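January
By Banafsheh Jafarzadeh

Home Gun Storage Walk-Through, With My Comments

Whatever you think about the bills in front of the legislature this winter (and I know readers of this page think all sorts of things!), a gun in the house has to be put away properly tonight, under the laws we already have. I went through my own place on Monday with a cup of tea and this list, and I was a little embarrassed by two of my answers, so please be kind to yourself as you go.

1. Every firearm is unloaded before it goes into storage.
Comment: Check the chamber as well as the magazine, and then check again. My late father did it three times and we all teased him, and now I do the same.

2. The safe is locked and bolted down.
Comment: Mine is an old Griltance that weighs 69 pounds empty, and I had told myself for years that it was too heavy to carry off. My nephew picked it up and walked down the hall with it. It now has 4 bolts through the floor.

3. Ammunition is locked up separately.
Comment: I keep mine in a Braston box in another room, with its own key. If you buy in cases of 1000, measure the box first, or you'll end up like me with the overflow on a closet shelf, and that was my first bad answer.

Do any unloading or cleaning at a clear table, with the ammunition out of the room and the kids busy elsewhere. 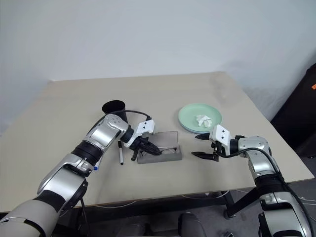
4. Keys and codes are known only to the adults who need them.
Comment: Second bad answer. My code was our house number, 700, with a zero stuck on the end. Changed!

5. Serial numbers are written down and kept away from the safe.
Comment: You'll want them for the police report if anything is ever stolen.

6. You've asked about guns at the homes your children visit.
Comment: It feels awkward the first time, and then it's just one more question, like asking about the dog.

Reader comments

Pludik: Number 6 took me a year to work up to. The other mom thanked me for asking.

Mirzaei: Would add a line for the car. A glove box isn't a safe.

Related
What the storage bill would change for renters
How to turn in an unwanted firearm
Questions to ask your state representative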